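The table after seven years
15 Feb 2018

I wanted to write about something else this week, but in the last days I was busy with our kitchen table, so it will be the table. If you are waiting for the second part of the post about curtains, please be patient with me.

We bought the table in our first month in this country. We had two suitcases, a mattress on the floor and a rice cooker. The shop was called Nerkumon, a small furniture place behind the bus station in Usport, and it closed two years later. The man there wanted 80 for the table, I offered less, and finally I paid 63 dollars and he put it on the roof of a neighbor's car with a rope. I still think it was the best money I spent that year. It is light in color, with a wood pattern on the top, and big enough that four people can eat and one more can do homework at the end.

In seven years a table receives many things. We ate on it, of course, but I also cut fabric on it, repaired a radio, rolled dough, and wrote all my applications for work. For a long time there was also the pile. I think every family knows the pile. In our case it was mail, batteries, a screwdriver, school papers, coupons which were already expired, and a bowl for keys which never had the keys in it. When guests came, I moved the pile to the bed. When the guests went home, I moved it back.

In September I decided the pile must go. I bought a plastic box with drawers and put it on the shelf next to the refrigerator. One drawer is for mail, one is for batteries and small tools, and one is for papers from school. The first two weeks were difficult. My hand was going to the table by itself, with the envelope already in it. Then it became normal. Now if somebody leaves a letter on the table, it is back in the drawer before dinner, and usually I am not the one who moved it, so I am a little proud of my family.

But when the pile was gone, I could finally see the top of the table well, and I was not so happy with it. It had a kind of gray film, most of all on the side where the children sit. It was a bit sticky under the arm. I was wiping it every evening with the kitchen sponge and dish soap, and I believed this was enough. Probably it was the soap that made the film. I used too much and I did not rinse it, and every evening there was a little more soap on top of the old soap.

So last weekend I took everything away and cleaned it properly. I will write how I did it, in case your table has the same problem.

First I took a dry cloth and removed the crumbs, also from under the edge, where I found more than I expected. Then I put warm water in a bowl with one small spoon of white vinegar. I made a soft cloth wet, squeezed it very strongly, and wiped along the direction of the grain. I did only one part of the table at a time, and I changed the water when it became gray. I changed it three times. After this I wiped everything again with clean water only, and at the end I dried it with an old cotton shirt. The drying is the part I always skipped before, and I regret it now — the water that stays on the top leaves spots.

For the sticky places I left the cloth lying there for a few minutes before I wiped. For one mark of blue pen I used a little baking soda with water on my finger, and I rubbed very softly. I would not use it on the whole table. My sister-in-law uses the green rough side of the sponge for everything, and her table has no shine in the middle anymore, only around the edge like a picture in a frame.

I also bought a spray called Lellex, because it was on sale and it had a drawing of a shiny table on the bottle. I tried it in one corner. It smells like artificial lemon and the corner became slippery, so a glass could slide too easily. I washed it off with the vinegar water. Maybe it is good for other furniture. I gave the bottle to the building laundry room, and it was gone the same day.

Something I learned is to check the result by looking from the side, with my eyes low, almost at the height of the table. From above everything looks fine. From the side, with the light of the window, I saw all the places where I was lazy.

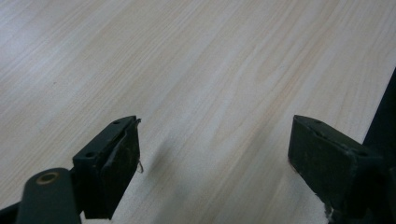 Does a wood-look tabletop need oil, like a real wooden table?

Oil is only useful when the surface can drink it. A top with a sealed surface can't, so the oil stays on it and collects dust, and you will have a new film in place of the old one. If you are not sure what kind of table you have, put one drop of water in a place where nobody looks and wait a few minutes. If the drop sits there like a small ball, leave the oil in the cupboard.

I made this test in the first year, after I already put sunflower oil on half of the table. Please don't use sunflower oil. It took me a long time to remove it, and for a month the kitchen smelled like a fried potato when the sun was coming in.

The next question in our home was what should stay on the table all day. My husband would like the fruit bowl. My daughter would like her markers, and I would like nothing. We made an agreement that the fruit bowl can be there in the morning and at dinner time, and the markers live in a tin on the window. I know it sounds strict. But I like very much to come into the kitchen and find the whole table free, so I can start anything I want without moving ten things first.

We also talked about a tablecloth. In my mother's home there was always a cloth, and under the cloth a thick plastic, and over the cloth another plastic, so you never touched the table itself. When she died and we moved the furniture, the wood under all this looked like new, and I was a bit sad about it. She protected it so well and she did not see it for thirty years. I decided to use a cloth only for holidays. For normal days we have four cork mats for the hot things, and I ask everybody to lift the plates and not to push them. The pushing makes very thin scratches.

At one time I wanted to replace the table. The Wattimena store on the highway has a big oak one, with two benches, and I visited it three times like you visit a relative. It costs 800 dollars, and this is without the delivery. They have another one for 3000, which I only touched with one finger. I thought about it during the winter. After the cleaning I don't think about it so much. Maybe if the legs become weak. One of them already needs its screw tightened every few months, and the screwdriver for this now lives in the second drawer, so at least I know where it is.

My evening routine is shorter now. I wipe with a damp cloth without soap, then with the dry shirt, and I am ready in the time the kettle needs for boiling. Once in two weeks I do it with vinegar. If there was fish, I do it the same evening.

Next time I will really finish the curtains. I have already washed them, but they are still in the basket, and they need ironing.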